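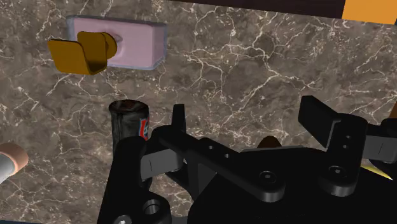
Odds and ends on a veined stone counter.

In Defense of the Cluttered Counter

2/25/25

My sister-in-law has a kitchen that could be in a magazine. You walk in and there is a faucet, and a bowl, and a great deal of counter, and that is all. I love her dearly and I have never once been able to find a spoon in that house without opening every drawer she owns. She tells me, kindly, that I would feel so much calmer at home if I cleared my surfaces. I have been hearing this from one person or another for 30 years now, and I would like to put down on paper why I don't intend to do it.

Let me say first that I am not talking about dirt. I wipe my counters down every night after supper, and I was raised by a woman who would have come back from the grave if I didn't. I am talking about things. The mail that hasn't been dealt with. The jar of rubber bands, the reading glasses, the tape measure that came out in December when we were wondering if the tree would fit and has stayed out, because now I keep finding other things to measure. A counter in my house is a place where life gets set down for a minute, and sometimes the minute turns into a month.

We used to live in a little rental over on Gashaw Street, back when the children were small, and the kitchen there had 40 inches of counter. I know because I measured it the week we moved in and then sat down on a box and had a bit of a cry. Everything happened on those 40 inches. Lunches got packed there, homework got signed there, and a hamster with a bad foot spent the better part of a winter there in a shoebox, and I suppose the health department would have had something to say about that. When we finally bought our own place I had all the room I could want, and I remember thinking that at last I would be one of those people with nothing out. I lasted 4 days. I was lonely for my stuff, if that makes any sense to you.

I think part of what bothers me is how the advice has changed. When I was young, a tidy house meant you were a hard worker, and an untidy one meant you were busy or had babies, and people were fairly forgiving about it. Now it has become a question of your inner life. I read a piece not long ago that said every object left out in view is an unmade decision, and that all these unmade decisions are wearing me out. Well, I looked around my kitchen after I read that and I didn't feel worn out by the cookie tin or the flashlight. I felt a little worn out by the article.

And there is money in it, of course. There is a shop out at Plidura Plaza called Flonis that sells nothing but containers. I went in with a friend last spring, thinking I might get one basket, and we walked up and down looking at clear boxes for holding tea bags, which already come in a box. There were trays meant to make the things on your counter look like you put them there on purpose. I am not above it – I bought a tray. It is a nice tray. It holds my vitamins and a screwdriver and, as of this morning, one mitten. But I did notice that the cure for having too many things was to go out and buy another thing.

What I would say to a young person setting up house is to pay attention to which things keep turning up in the same spot. If the scissors always end up by the stove, then by the stove is where you use scissors, and no drawer across the room is going to win that argument. For years I put the pencils away in the den every evening and carried them back to the kitchen every morning, and one day I just put a cup by the phone. I consider that cup one of the wiser decisions of my married life, and my husband, who does the crossword standing up, agrees with me.

I'll admit there are limits. When my aunt passed, we cleared out her house, and it took us the better part of a season, and there were rooms where you could not have set down a teacup. That was a sad thing and a different thing, and I don't want to be cute about it. If your belongings keep you from having a friend in for coffee, then by all means get some help and some bags. I have done it myself on a smaller scale. Last fall I took a whole carload down to the Gumico thrift store, including a waffle iron I had kept for 30 years on the theory that somebody might want waffles, and I haven't missed it.

But between that and the magazine kitchen there is a lot of room, and most of us live in it pretty happily if we're let alone. I like coming down in the morning and seeing what everybody left. There will be a library book lying open on its face, which I fuss about, and somebody's keys, and a list in handwriting that I know as well as my own. The kids are grown and gone now, and there is less of it than there used to be. When they visit, it all comes back within an hour of the suitcases, chargers and hair ties and half a granola bar, and I don't put any of it away until they've pulled out of the driveway. Some of it I leave a few days longer.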